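Subject: Re: [cell-upkeep] Left arm dropping solenoids again
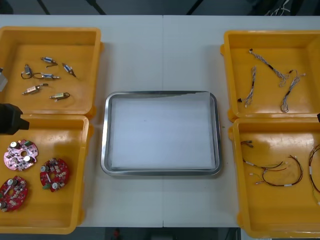

Obadia and all,

I've had the kitting cell to myself since Monday, and I'd like to report that it is mostly behaving, in the way a cat mostly behaves. Answers in line.

> On Thu 1 August, Obadia Sang wrote:
>
> Left arm let go of a solenoid twice on the way to the tray this morning. I re-taught the pick point and it did it again. Is this the fingers, the regulator, or me? Also, can we please stop moving the bins. Somebody nudged the harness side and I spent an hour chasing it.

It's the fingers. The pads on the left gripper were due in April and whoever signed the sheet had a generous idea of what "replaced" means. I pulled them and they were polished like river stones. New Ghasemi pads are on, and I re-zeroed the stroke afterward. If you change pads and skip the zero, the gripper thinks it's closed when it's only being polite.

I ran 100 picks from the solenoid bin at the old speed with no drops, then 60 more with the lead wires left every which way, because that's how they come out of the bag at Wekley and I don't see them changing for our sake. It did snag one lead and carry a second solenoid along for the ride. I've raised the lift height before the sideways move and haven't seen it since.

> Do we really need paper in the tray?

Yes. Bare steel throws the ceiling lights straight back at the camera and the Dinar software starts seeing parts that aren't there. Plain white sheet, flat, changed every 300 kits or when it looks sorry for itself. If a corner lifts, press it down. Please don't tape it – I spent part of last winter with a scraper.

On the bins: agreed. Boards and solenoids stay on the left, harnesses on the right, tray across the table seam. I'm going to put locating blocks under the corner tabs so that moving a bin requires intent. Until those are cut, check all four against the Ferkus template before you home the arms.

Still open:

- Right arm needs its cable dressing redone behind the table.
- Harness picks are slow. The long loopy red and black ones are the worst, and I have no clever ideas.
- Grease on the left wrist at 200 hours, so probably next week.

I have the spare pads in my drawer, second one down, under the tea.

Marten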